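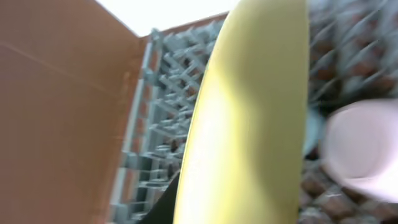 잘 익은 노란 바나나와 골판지 상자

미르얌 비저(Mirjam Wieser)는 만나자마자 신문 스크랩부터 펼쳤다. 스켈로(Skellow)의 지역 소식지 〈굴룰덴(Gululden)〉 뒷면에 실린 부고였다. 그는 18년째 이 지면에서 이웃들의 부고를 써 왔고, 지금까지 쓴 글이 718편에 이른다. 직업을 말하면 다들 목소리를 낮추며 힘들지 않으냐고 묻는다는데, 정작 본인은 이야기가 시작되자 차가 식는 줄도 몰랐다.

"저는 이 일이 정말 좋아요! 한 사람의 평생을 처음부터 끝까지 들을 수 있는 직업이 또 있을까요? 어제까지 이름도 모르던 분인데, 전화를 끊고 나면 그분이 어떤 노래를 흥얼거렸는지까지 알게 되거든요."

처음부터 글을 쓰던 사람은 아니었다. 인쇄소 바흐만(Bachmann)에서 교정을 보던 시절, 부고 원고가 들어올 때마다 이름과 날짜만 바뀌고 나머지 문장이 똑같은 것이 마음에 걸렸다고 한다. 그러다 단골 제본공이 세상을 떠났고, 유족이 문장을 봐 달라며 종이 한 장을 내밀었다. 거기에는 태어난 해와 세상을 떠난 해, 자녀 이름이 적혀 있었다.

"제가 그 자리에서 여쭤봤어요. 아버님은 점심을 어디서 드셨어요? 그랬더니 따님이 한참을 이야기하시는 거예요. 강가 벤치에서 늘 같은 자리에 앉으셨고, 비가 오면 우산을 들고서라도 가셨다고요. 그 벤치를 첫 문장에 넣었죠. 소식지가 나간 다음 달에 누가 그 벤치에 꽃을 놓고 갔대요(아직도 누군지 몰라요). 그때부터예요."
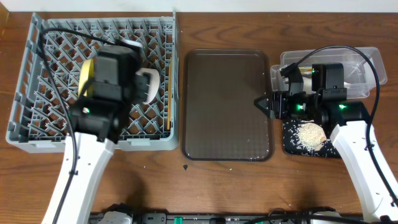 유족과의 통화는 대개 저녁 7시 이후에 한다. 낮에는 처리할 서류가 많고, 저녁이 되어야 말이 풀린다는 것이 그의 경험이다. 준비하는 질문은 3개뿐이다. 아침에 일어나 가장 먼저 무엇을 하셨는지, 누구에게 가장 자주 전화하셨는지, 무엇을 끝내 버리지 못하셨는지. 업적을 물으면 다들 이력서를 읽기 시작하지만 물건을 물으면 사람이 나온다고 했다. 그래서 글쓰기 모임에서도 살림 이야기로 연습을 시킨다. 나무 식탁 위에 회색 식기 건조대와 짙은 갈색 쟁반, 투명한 플라스틱 상자가 한 줄로 놓여 있다고 하면, 그 집에 살던 사람을 어느 것부터 이야기하겠느냐는 식이다. 누구는 상자에 모아 두던 단추를 떠올리고, 누구는 쟁반을 들고 방으로 들어오던 할머니를 쓴다. "같은 식탁인데 글이 전부 달라요. 그걸 돌아가며 읽는 시간이 얼마나 재미있는지 몰라요!"

좋은 부고에 슬픔이 얼마나 들어가야 하느냐고 묻자 그는 고개를 갸웃했다. 슬픔은 읽는 사람이 이미 가지고 온다는 것이다. 그래서 형용사를 아끼고, '인자하신'이나 '자애로운' 같은 말이 나오면 유족에게 다시 전화를 건다.

"인자하셨다고 하면 꼭 여쭤봐요. 누구한테, 언제요? 그러면 이웃집 아이가 유리창을 깼는데 야단 대신 공을 새로 사 주셨다는 이야기가 나와요. 그럼 인자하다는 말은 빼도 되잖아요. 공이 들어갔으니까요."

흠을 써도 되는지는 오래 고민한 문제다. 가족이 웃으면서 말하는 흠이라면 쓴다. 길을 절대 묻지 않아서 휴가 때마다 엉뚱한 마을에 도착하던 아버지, 카드놀이에서 지면 저녁을 거르던 이모가 그렇게 지면에 올랐다. 가족이 목소리를 낮추며 말한 것은 공책에만 남겨 둔다.

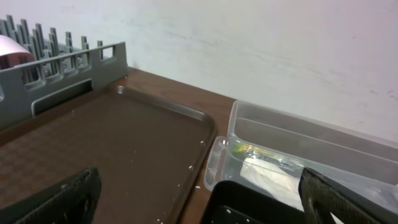

모임에 나오는 예니는 조금 생각이 다르다고 했다. 어머니의 부고를 직접 쓰면서 웃긴 일화를 다 뺐는데, 적어도 그해에는 웃고 싶지 않았고 지금 읽어도 그 짧은 글이 어머니답다는 것이다. 비저는 이 말을 전해 듣고 손뼉을 쳤다.

"맞아요, 그 글 저도 기억해요. 네 문장이었어요. 제가 손댈 데가 하나도 없었고요. 길게 쓰는 게 늘 좋은 건 아니에요. 저는 말이 많은 사람이라 자꾸 잊어버리지만요."

분량은 실제로 골칫거리다. 〈굴룰덴〉은 한 편에 3,000자까지 허용하는데, 그의 초고는 늘 넘친다. 잘려 나간 이야기는 따로 정리해 유족에게 보낸다. 그 원고를 손주들이 돌려 읽는다는 답장이 오면 며칠 동안 기분이 좋다고 한다.

요즘은 살아 있는 사람이 자기 부고를 미리 써 보는 모임도 연다. 지난 5월에 시작했고, 장소는 제과점 기리코(Girico) 2층이다. 처음에는 다들 태어난 곳과 학교부터 적는다. 둘째 시간쯤 되면 연필이 빨라진다. 어떤 이는 젊을 때 포기한 아코디언 이야기를 쓰다가 다음 주에 중고 악기를 사 왔다.

"그분 지금 두 곡 치세요. 솔직히 두 번째 곡은 뭔지 잘 모르겠는데 그래도 좋아요!"
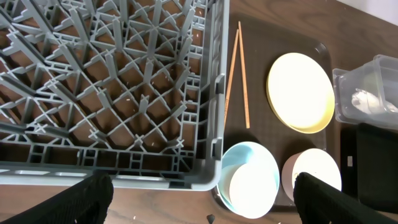

회색 식기 건조대와 갈색 나무 상판

본인의 부고는 써 두었을까. 그는 여러 번 썼고 매번 버렸다고 했다. 교정 보던 버릇 때문에 내용보다 쉼표가 먼저 보인다는 것이다. 남겨 둔 것은 첫 문장 하나다. 어떤 문장인지 물었지만 웃기만 하고 알려 주지 않았다.

부고를 처음 쓰는 가족에게 권할 것을 묻자 대답이 길게 이어졌다. 혼자 쓰지 말 것, 사진첩을 펴 놓고 여럿이 떠들면서 한 사람이 받아 적을 것, 날짜가 엇갈리면 일단 비워 두고 넘어갈 것. 다 쓴 뒤에는 소리 내어 읽어 보고, 고인을 잘 아는 친구에게 전화로 들려주면 좋다고 했다.

"읽어 드리면 친구분이 꼭 그러세요. 아, 그거 말고 또 있는데! 그럼 얼른 연필을 드세요. 거기서 제일 좋은 이야기가 나와요."

인터뷰를 마칠 무렵 그의 전화가 울렸다. 다음 호에 실릴 글의 유족이었고, 그는 새 공책을 꺼내 첫 장에 이름을 적었다.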